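Magazine > Features > Home Tech

The Robot Will Tidy Your Desk Drawer, Eventually

Arolley wants to sell you a subscription to a tidier house. The service is called Clestano, and for 45 dollars a month it promises to teach a home robot the small jobs most of us put off until we move. Sorting batteries. Pairing lids. Untangling the cables in the desk.

I have sat through enough launch events to be wary of the word "teach." In Clestano's case it means that people do the chore first, at length, in ordinary rooms, and the software studies the recordings. Arolley calls this its skill library. There are 22 skills on the list so far, and cable sorting is the one the sales team brings up first, probably for the reason that everybody has a drawer like that.
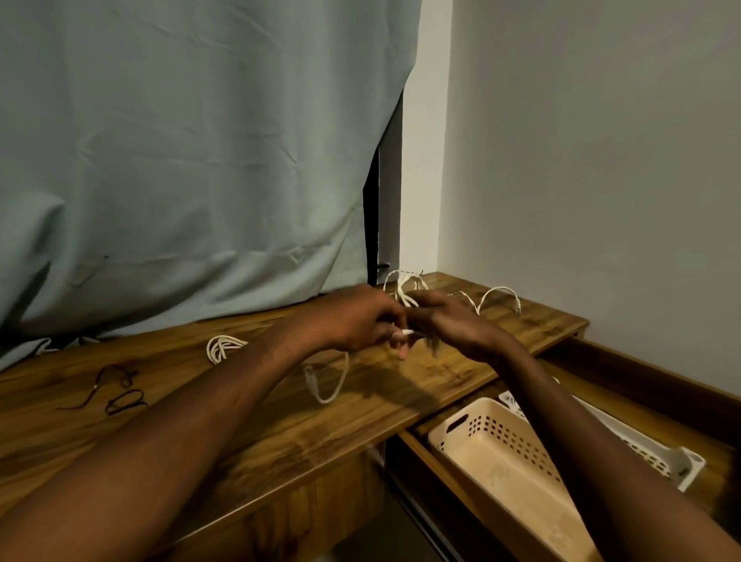
Pulling apart a bundle of white cable over a desktop, beside an open drawer.

Try the job yourself and pay attention to your fingers. One hand pins a plug while the other feels for the strand that will give. You tug, stop, change your mind, go back in from the other side. Cable has no fixed shape, it hides behind itself, and it gets worse if you pull the wrong bit. I wouldn't hand that to a machine on the strength of a brochure.

The demo I was given ran 11 minutes. The robot, built by Nurnetti, separated two phone chargers that had been laid across each other in what I would call a polite knot. It dropped one and needed a reset. When I asked to see it try a real tangle, I was told that was coming in August.

Arolley's answer to most questions is that the library keeps growing. Maybe so. But subscribers pay from the first month, and the contract says nothing about how many skills have to work, or how well. Srithong, a smaller rival, at least charges by the finished job.

My own drawer took me most of an evening. I still can't find the camera charger.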